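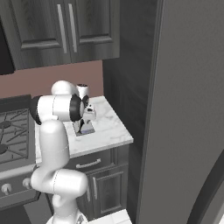 Counter task in the simulated kitchen, gripper just above the small pad on the marble.

Kitchen Gallery - Collecting Demonstrations in Simulation

This page belongs to the Jugah project, which trains a single arm policy on household tasks. The kitchens are rendered and the arm is driven by a person at a desk. Every run is saved as one demonstration. The training set at the time of writing holds 3643 demonstrations, recorded in 24 kitchen layouts.

Most of the driving was done by Yanti Santoso and Rizwan Bepari. Fitriani Tuhumury built the layouts and Alvar Nordin looks after the replay and filtering scripts. Mirela Arruda keeps this page.

About the layout at the top

The stove is on the left, the marble counter is in the middle and the refrigerator is on the right. Operators call it the pink kitchen because of the backsplash. The lower cabinet under the counter has a drawer and a door, both with silver handles, and we use them for separate opening tasks. The refrigerator takes up a lot of the view from this side, so the camera position is varied between sessions.

Rizwan's note on the approach: come in from above with the fingers angled down, stop, then lower. Runs where the operator swept in sideways were kept only if the object stayed on the counter.

The white container at the back of the counter is partly hidden by the wrist in this view. We keep views like it in the set. A policy trained only on clear views did poorly once the arm covered part of the counter.

How a run is recorded

The operator reads the task line, drives the arm with a handheld controller and presses a pedal at the end. Joint positions, gripper opening and camera views are stored together. A run that goes past the time limit is closed by the software and marked as unfinished. Unfinished runs are stored in their own folder and are not used for training at present.

Each operator does six practice runs in a new layout before recording starts. Practice runs are deleted at the end of the session.

What was removed

In July we went through the counter tasks again and took out 236 runs. Most had long pauses in the middle where the operator was looking for a better angle. Some had the wrong task line attached - a labeling mistake on our side, now fixed in the Beltach recorder. The others showed the arm pushing through a cabinet edge, which the physics settings should have prevented. Alvar has changed the contact settings for the cabinets, and Fitriani is checking the drawer fronts one layout at a time.

Using the pictures

Pictures on this page may be used in talks and class material with credit to the Jugah project. For the demonstrations themselves, write to Mirela and say which layouts and tasks you need. The full set is large, and single layouts can be sent separately.

Page last updated 20th August.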